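Mobile Manipulation, Unit 6: A Stall at the Shoe Bench
Category: Course Notes > Robotics > Faults and Safety
7 min read

These notes go with the second lab on two-armed mobile robots. Read them before you book time in the cell.

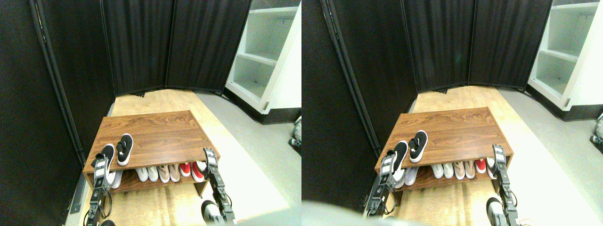
Fig. 6.1. Left and right camera views of the bench task, with both arms at the shoe bench.

6.1 The task

The robot tidies shoes on a low wooden bench. Some start on the top surface and have to go on the shelf below, next to the shoes already there. Fabric dividers close off the back of the work area. In Fig. 6.1 two black sneakers are still on top and the left gripper is at the front left corner, beside the nearer one.

The fault covered in this unit happened in July, in the Hillent lab, on a run of the same task. The control software was Jolereck, with the default settings from the Prandinlow course pack.

6.2 What went wrong

The left arm was told to grip a shoe near the front edge of the bench top. The planned grip point was 18 mm too low. The gripper closed on the edge of the bench as well as the shoe, and the arm then tried to lift.

The bench did not move. The wrist servo stalled and drew full current. Jolereck has a stall check, but it was set to trip after 1000 ms, and each time the servo slipped a little the timer went back to zero. The servo was therefore stalled for most of 52 seconds without the check ever tripping. The operator saw the bench start to tip and pressed the stop button.

Pressing stop cut power to both arms. The left arm stayed clamped to the bench. The right arm, which had been holding a shoe clear of the shelf, dropped.

No one was hurt. The wrist servo had to be replaced, and one of its cables had chafed through where it looped along the arm.

6.3 Causes

Grip height. The camera mount had been knocked and the calibration was not repeated. Both views looked normal on the screen. An error of this size is hard to see by eye, so use the Holub target and read the number.

Stall timer. A timer that resets on any movement will miss a servo that sticks and slips. The check should add up stalled time over a window. The revised course pack does this, with a limit of 410 ms in any one second.

Stop behaviour. These arms have no brakes. Cutting the power removes the holding torque -- anything lifted will fall, and so will the arm. The stop button did what it was designed to do, but the risk sheet for the cell said only "robot stops".

Base. The wheels were locked in software but not chocked. Some of the lifting force went into the base, which crept towards the bench during the stall. This made the grip tighter.

6.4 Before each run

Run the Holub target check and write down the result for both views.
Chock the wheels.
Pull each cable loop gently and look for wear at the joints.
Confirm that the stall limit on the Jolereck status page matches the course pack.
Agree who is on the stop button. That person does not also type.

6.5 After a stop

Keep your hands out of the grippers until the main switch is off. A clamped gripper can hold a load even with no power, and the arm may spring when it lets go. Support the arm at the forearm before you open the jaws. Do not restart from the paused step. Send both arms home first, at low speed, with the work area clear.

6.6 Questions to prepare for the seminar

1. Sketch servo current against time for a stick-slip stall. Mark where the old timer resets.
2. Would a lower current limit have been enough by itself? Consider the heaviest shoe the arm has to lift.
3. Rewrite the "robot stops" line of the risk sheet so that it covers an arm without brakes.

Bring your answers on one side of A4. Unit 7 covers force sensing at the wrist and uses the same bench.

Tagged: manipulation, stall detection, emergency stop, lab safety
3 comments | 12 shares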